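Graça Valente
Sunday

Spent the morning going over the folding wheelchairs we lend out from the hall in Bunwood. Putting my notes in a thread so the next person on the roster has them.

Tyres first. Press with your thumb on both back wheels. If one is softer than the other the chair pulls to that side and people think they're steering badly. We had 2 like that. Tahsin has the good pump, ask him for it back.

Spokes. Run a finger around and listen for a dull one. Don't tighten it yourself, put a tag on the hand rim and leave the chair by the door for Li-hua.

Opening a folded chair: tip it slightly to one side and push down on the seat rails with flat hands. Keep your fingers on top of the rail. If they're curled between the rail and the side frame, they'll get pinched.

Closing it: footplates up, cushion off, then lift the seat fabric from the middle, front and back together. If it sticks halfway, stop and look at the cross-brace under the seat. Last month it was a glove.

Fabric. The blue seats wash fine with warm water and dish soap. Let them dry open overnight. Folding one up damp is how we got the mouldy one in August.

Check the screws that hold the seat to the rails too. Almost every chair had one a quarter turn loose. Hand screwdriver only please, the drill strips them.

Someone asked what a new seat sling costs. Kultix quoted 720 for a box of them, which is more than we have right now. Hoi-yan is asking Festik.

Four chairs are free to borrow from this afternoon. Message me or Su-chen with the dates you need. 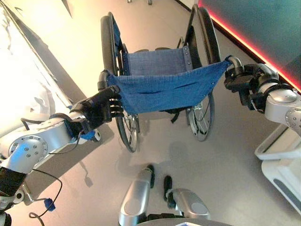 Blue seat, silver frame, opened out.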